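Grolano Viewer Guide
Section 4: Setting Up Simulcast Alerts and Subtitles

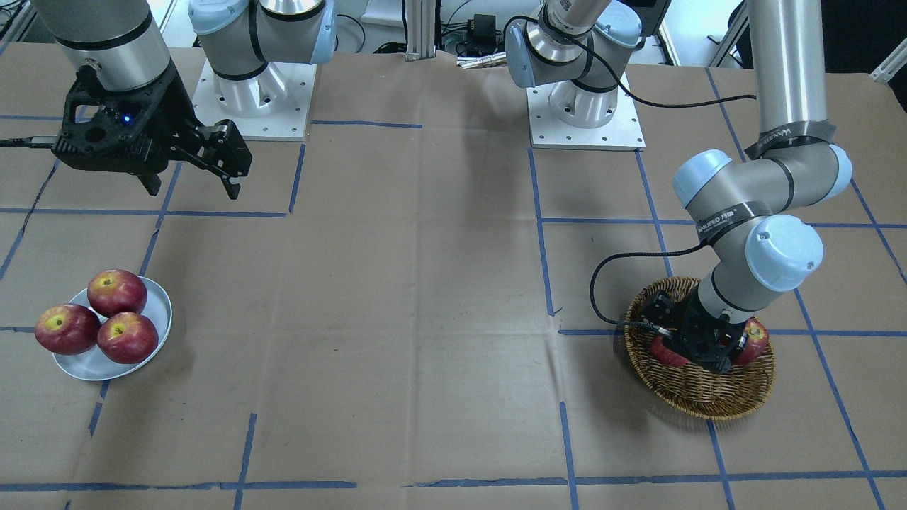
Complete these steps before the first episode of a new anime season becomes available in your region. An active Prondum account is required.

1. Sign in to Grolano and open Season Calendar.
2. Select the series title. For this section, the series Moon Guvix is used.
3. Select Follow, then choose Episodes, Trailers or both.
4. Under Audio, choose Original or Dubbed. Dubbed episodes are normally released 2 weeks after the original broadcast.
5. Under Subtitles, select a language and a text size. Size 3 is the default.
6. Select Save.

Note: Alerts are sent at the local time set in your profile. Series that air late on Saturday in Japan may be listed under a different day.

Note: A season of over 17 episodes is shown as two parts. Follow each part separately.

Caution: Selecting Reset Series deletes your watch history for all seasons of that title. Deleted history cannot be restored.

Corrections to episode listings should be addressed to Achilleas Tsoukalas, Catalog Services.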